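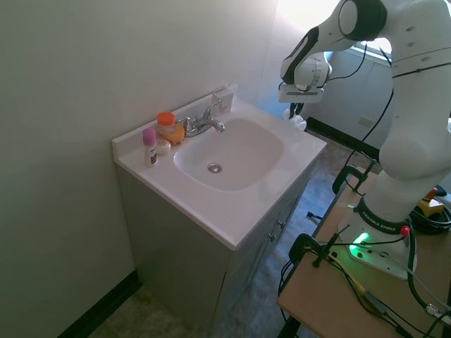
The vanity cell at Jekumden was the one I had driven over to see, and I suppose I should admit that up front, because the open house had a full map of stops and I skipped nearly all of them to get there early. My sister redid her bathroom last year and I have been thinking about sinks ever since, so when the flyer promised a robot arm learning to tidy a real bathroom counter, I was sold. What I came home wanting to write about, though, was how the thing is looked after. The arm, a white Franka Emika, sits on a light wooden table pulled up beside the vanity, held down by two black clamps along the table's edge, and I stood there long enough that Luana Godoy took pity on me and came over to talk about clamps.

Luana runs the upkeep side of the cell, and she has the patience of a kindergarten teacher. I asked her why they didn't just bolt the arm to the floor. She said they might, someday, but they move the table a few times a year, and clamps let them do that in an afternoon. The price of that is checking. Every morning, before anybody powers up, she puts a hand on the base and leans on it, first from the side and then from the front, and after that she goes over the clamp handles with her fingers. If one turns at all, it gets snugged down and written in the notebook. The last loose one in the book was back in the summer, the week they had the table out to paint the baseboards.

Then comes the part she called finding the counter. The arm knows where it is, more or less, but it has no idea whether somebody bumped the table with a hip. So they drive the gripper slowly to a few spots they have picked out around the basin, and compare what they get with the numbers from the day before. If the difference is more than 2 millimeters they stop and hunt for the cause. Usually it's the table. Once it was the vanity itself, which had crept along the floor after weeks of being nudged, and they fixed that with a couple of screws into the wall from inside the cabinet. (Luana opened the doors to show me. I have never been so interested in the inside of a cabinet with no cleaning spray in it.)

I asked about the cables next, there being a good many of them on the tabletop, and this is where Yao-tsung Yu joined us. He does the electrical work and he had Views. The cable that runs along the arm is the one he worries about. It bends every time the arm bends, all day long, and it fails from the inside where you can't see it. His first sign of trouble is usually the gripper going quiet for a second and coming back. He told me they used to tie that cable down tight because it looked nicer, and they wore through one after another that way. Now he leaves slack at each joint and walks the arm through its whole reach by hand after he changes one, watching for any place where it pulls. The current one had been through 1,428 runs as of that morning, and he was quite proud of it.

The ones on the table get less attention. He'd like them in a tray. Luana would like them in a tray too. There has been a tray on order from a shop called Grelemico for a while now, and it is supposed to come in December.

Now the fingers. I had pictured something fancy, and I was a bit surprised to learn that the care of them is mostly wiping. Toothpaste, lotion and soap all leave a film, and a gripper with a film on it will let go of a bottle without any warning. They wipe the fingertips between sets with a damp rag and then a dry one, and the pads get swapped after 400 runs whether they look worn or not. I got to hold an old pair. They had gone shiny in the middle, like the elbows of a jacket.

Soft things are harder on the cell than I would have guessed. A washcloth doesn't weigh anything, but it hides where the counter is, and if the fingers come down too far through the cloth they press on the countertop and the arm stops itself. Each stop means somebody walks over, looks at the fingers and checks the spots around the basin again before starting up. Yao-tsung said the restart routine is taped up next to the computer because people kept skipping the looking part. I asked who people were and he said himself, mainly.

The water is not hooked up, by the way. A little boy beside me asked that before I could, and was very let down by the answer.

They gave a short talk at eleven, in a room across the hall with good coffee and those little almond cookies, and a man from Lins asked what the cell had cost to set up. They didn't give the whole figure, but Luana said the vanity was $145 secondhand, and the faucet came with it. I thought that was a fine price – my sister paid a great deal more than that for hers.

If you want to go, the next open house is planned for spring, and the number 6 bus from Urincombe stops right across the street. Parking fills up early. Wear comfortable shoes, and ask Luana to show you the notebook, because the older pages have drawings of the first clamp setup and she is very funny about it.

Posted November 2025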